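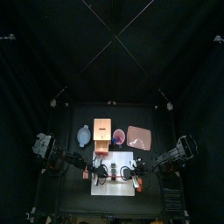 Tagged: Open Data / Language / Word Lists

Prerum: a word list of kitchen and household talk

Prerum is a small, hand-checked collection of the words people in Mambridge use at home. It grew out of a habit Kwaku Tsikata and I had of writing down anything our relatives said over dinner that we couldn't find in a dictionary. We love this stuff, and we hope you'll find something in it to love too!

This is release 2, put together in October 2020. The first release was one long text file with no sources, so if you still have a copy, please swap it for this one.

## What you get

There are 127 entries, each with a headword, a plain meaning, at least one sentence as it was spoken, and a note on who uses it (age band and part of town, never a name). Of these, 58 also have a second meaning. Some of the second meanings are wonderful – "to pridget" is to stir a pot that doesn't need stirring, and also to ask someone a question when you already know the answer.

The files:

- entries.csv – the main list, one row per entry
- senses.csv – the extra meanings, linked by entry_id
- sentences.txt – every example sentence, one per line
- CHANGES.txt – what moved, what was merged, what we got wrong

Everything is UTF-8 with commas between fields. Sentences with commas in them are quoted. Spreadsheet programs sometimes turn the entry "sep-1" (the first helping, served to the eldest) into a date, so import that column as text.

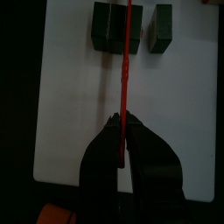
## How the words were gathered

We talked with people in their own kitchens, usually while they were busy with something else, and wrote by hand. No audio was kept. A word went in only if two people from different households gave it the same meaning without being prompted. That rule cost us some lovely ones, including my grandmother's word for the skin on warm milk, which I'm still hoping to hear from somebody else.

Spelling was the hard part. Most of these words had never been written down, and the same family would spell one three ways. We picked the shortest spelling that a stranger could read aloud correctly and put the others in the alt_spelling column.

## Known gaps

- Pridham, across the river, is barely covered. Only 10 entries come from there.
- Speakers under twenty are thin on the ground.
- Words for laundry and mending are patchy compared with food.
- The "origin" column is mostly guesses. Treat a question mark in it seriously.

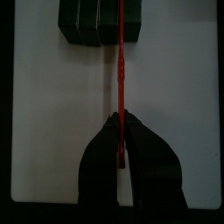 ## Using it

You're free to use, copy and change the list for any purpose, as long as you credit Prerum and say what you changed. Teachers, please do print it! The Darko evening reading group used the first release for a whole term and sent back corrections to the entries for "latchy" and "underspoon", both of which are fixed now.

Please don't use the sentences to try to work out who said them. Mambridge is a small place and people trusted us.

## Sending us words

Write to us with the word, what it means, and a sentence you've heard it in. Rude ones are fine, there's a column for that. We're planning to go through new words in January, and laundry terms will get read first.

List kept by Selorm Kyei and Kwaku Tsikata. Mistakes in the verb forms are Selorm's (I'm working on them).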